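Teleop demos for table clearing keep coming out jerky, what am I doing wrong?
Posted in Robot Arms & Automation by Leonor Veloso

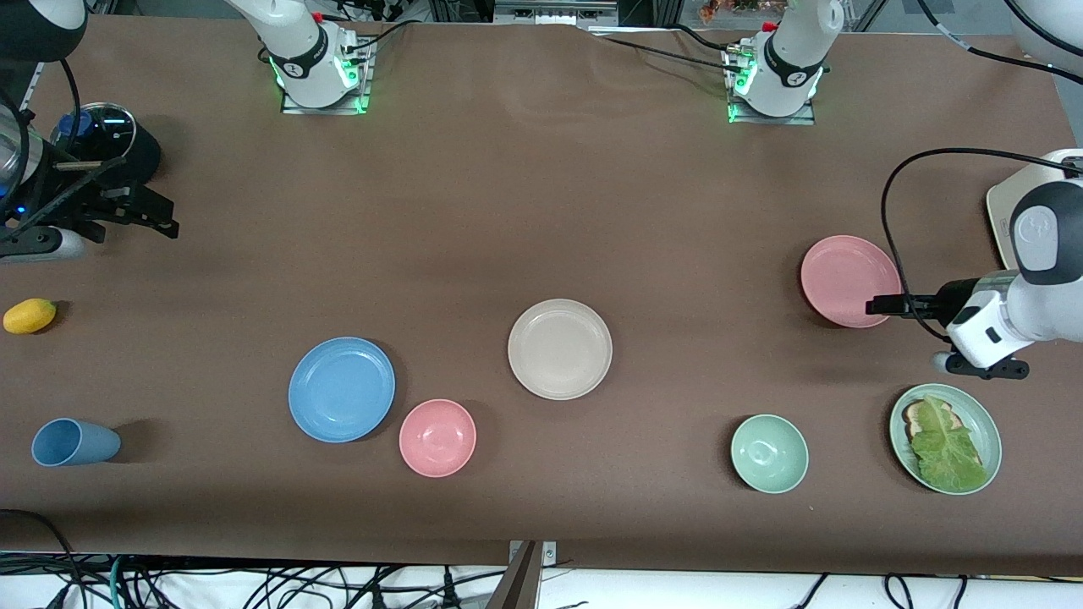 My setup and what I've tried

Hi all, I'm driving a two-arm setup by remote control to record demos of stacking dishes. Plates on plates, bowls in bowls, and the mint plate with the toast and lettuce on it stays put. I've got over 500 demos recorded and the policy I trained on them is hopeless. It hovers above the pink plate, dithers, then pokes the rim and shoves it sideways. My own driving looks jerky on playback too, especially in the last few centimetres before the fingers close. I've turned the speed down and I've tried a different colour order. Is it me, the controllers or the lag? I'm using the Umar logger with default settings if that matters.

Ifor Beddoe
Bit of everything I reckon, but mostly the pausing! I did exactly this with bowls last winter. Every time you stop above a plate to line up your fingers, you're recording a robot doing nothing, and the policy learns to do nothing very well. Plot the gripper speed for a handful of your demos and look for the flat bits. I trimmed any stall longer than half a second and retrained on what was left, and most of the hovering went away.

For the rim problem, pick one way of grabbing a plate and stick to it. I come in low from the side, one finger under the rim and one over, same every time (bowls I pinch by the wall). If you grab from the side in one demo and from the top in the next, it'll try to split the difference and you get that poke. Also do 30 practice runs with the recorder off before each session. My first few after a cuppa are always rubbish.

Gyula Deák
get better controllers

Bok-nam Bang
I'd check the lag before buying anything. Film your hand and the gripper together on a phone in slow motion, give the controller a quick flick and count the frames between the two moving. Mine was terrible until I moved the camera streams onto their own network card, and then my driving smoothed out with no practice at all.

One thing to add to Ifor's answer: are you moving the dishes between demos? I left mine in the same spots for a whole Tuesday and ended up with a robot that could only clear that exact table. Now I shuffle everything every 5 demos, odds and ends included, and swap which arm goes first. It's boring but it helped heaps.

Leonor Veloso
Thanks both! Plotted nine of them and the flat bits are awful, I'm basically parked over the plate for a third of each demo. Trimming tonight, then I'll do the phone test.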